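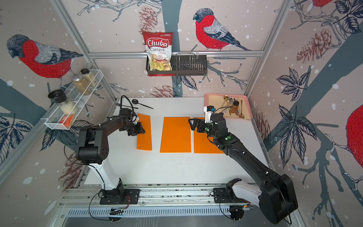

Re: [table-talk] Orange sheets as place mats

Karthikeyan Bangera wrote:
> Three sheets side by side across the middle of the table and the
> whole corner wakes up. Spoons go on the pink tray with the jar, black
> fork and spoon stay out on the white. You don't need to buy mats
> ever again. The bird wallpaper does the rest.

I'm not sold. I like the orange against the white, and I like the birds and pine cones, but "ever again" is a lot to ask of paper. Put one bowl of soup on it and tell me how you feel. Also, the left sheet is crooked. You may not care. I would see it all through dinner.

And why are the gold spoons piled every which way on the tray? If the point is a neat table, lay them straight or put them in a drawer. The jar can stay, whatever the amber stuff is.

What bothers me more is the spacing. Your sheets have only narrow strips of white between them. Where does a fork go? On the paper, I suppose, and then it slides. My Imik mats cost 38 for the set, and I've wiped them down for 2 years.
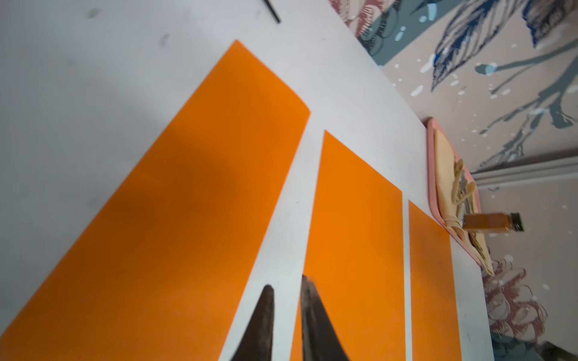 Clemilbridge, November

Tried it at home before sending this. Same layout, three sheets, small gaps. One curled at the corner by breakfast. I'll stick with cloth for guests, but if anybody has used heavier card, say so.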